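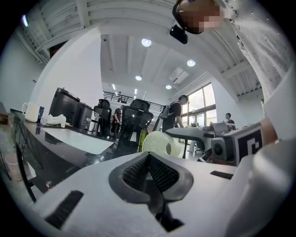

Does freezing coffee beans keep them fresh for a month or more? For a few weeks in a sealed jar, maybe, but I have yet to see anyone on this list show it with a blind cup.

Home Roasters List
Threads Authors Search Previous Next Reply

Subject: Re: Freezer test, the Purba beans
May 1, 2020

Farah Ngau wrote:

> I froze half of the Purba lot in October, straight after it cooled, in
> 40 gram portions. Left the other half in the cupboard. Opened both
> last week and the frozen one was miles ahead. I don't see how anybody
> can still argue about this. I used the Skendano bags with the valve
> taped over. 12 portions, all of them good.

Farah, I don't doubt you liked the frozen one better. I'd have bet on it too, against beans that sat in a cupboard from October to spring. What I asked in the earlier thread was whether frozen beans taste like fresh ones, and your test doesn't touch that. You'd need a new roast of the same lot next to it, and somebody else pouring.

Also, did you know which cup was which? You don't say. I fooled myself for a whole winter over the Jurton grinder, so I'm touchy on this point.

The taped valve bothers me less than it bothers other people here. The tape on mine came loose in the cold, but I used cheap tape.

As for the Isier canister somebody recommended - the one with the pump lid - I weighed my batch going in at 578 grams and found nothing in the cup to justify the price. Old beans in a fancy can. The page selling it has a freshness chart with no units on one side, and I stopped reading there.

If you still have a couple of frozen portions, hold on to them. Roast the last of the green the same way, rest it five days, and have someone label the cups underneath. Three cups, two the same, pick the odd one. Do it more than once, please. If you get it wrong half the time I'd like to hear that too.

Previous Next Thread index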